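Gisley Paints Adds Four Shades to Asdale Interior Range

GISLEY, December – Gisley Paints has added four matte shades to its Asdale line of interior wall paints. The new colors are Cider, Gavalas, Driftway and Old Cocoa, and all will be sold in quart and gallon cans.

The Asdale line was developed for bedrooms, hallways and other rooms that get steady daily use. The company tested the new shades in 924 homes over three winters – most of them older houses with uneven plaster – before settling on the final formulas.

"Customers asked us for warm colors that stay quiet in low light," said Visitación Villalobos, Director of Color. "Old Cocoa drew the strongest response of the four."

Stores carrying the Asdale line will receive sample cards this month. Around 1000 free sample pots will be given out at the Gisley showroom on Sunday, while supplies last. Trade customers may order through their usual sales office. 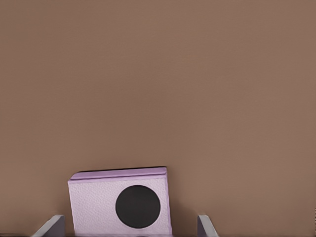
*A pale lavender block against a warm matte brown. Computer rendering.*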